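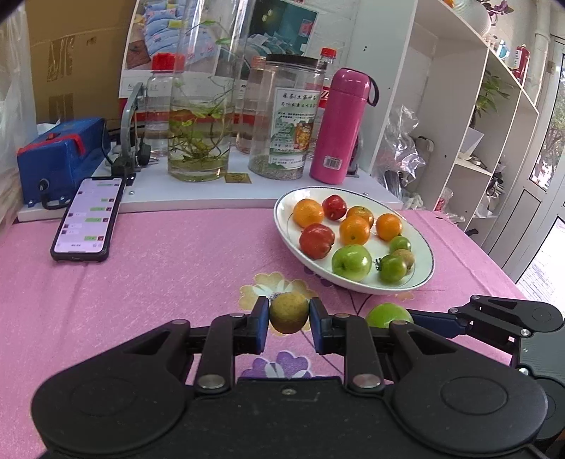

A small yellow-green fruit between the blue pads of a hand-held gripper, with a plate of fruit waiting behind it.

Tõnu Strazds has spent 12 years trying to get machines to do chores, and he still washes his own dishes. "By hand," he says. "I have a dishwasher. It's the only household robot that ever worked, and I don't like how it does the glasses."

Strazds runs testing at Mostero, a small outfit that scores kitchen and stockroom robots for companies thinking of buying them. His colleague Nana Baidoo came over from Passide, where she stacked shelves before she was moved to the team meant to automate the stacking. She is the more hopeful of the two, though it's a close race.

I asked them whether a machine can put away the groceries yet.

"Which groceries?" said Baidoo. Cans, yes. Boxes, mostly. Fruit is where people get quiet. An orange and a tomato are close enough in size that you'd think one grip would do for both. "You squeeze the tomato the way you squeeze the orange, and then you have a cleaning robot problem."

Soft pads help. So does practice, and the practice still comes largely from people, picking things up and putting them down until the software gets the idea. Last July the pair sat through 2,000 tries at moving fruit from a table to a plate. The best machine managed 80 pieces an hour.

"My nephew is faster," Strazds said. "He's four. He also eats some."

Shop floors are a little further along, Baidoo thinks, mainly thanks to the shelves staying where they were yesterday. Kitchens have phones left on the table, bags, plants, flowery tablecloths. "Everyone's demo has a bare white counter. I've been in 115 homes for this job and I have seen one bare counter. They were moving out."

So when do I get mine? Strazds looked at the ceiling for a while. He used to say five years, he told me, but he's been saying it since his first year in the job – and his wife has started keeping track.

Baidoo would take one now if it could fold a fitted sheet. "It can be slow," she said. "I'll leave the room."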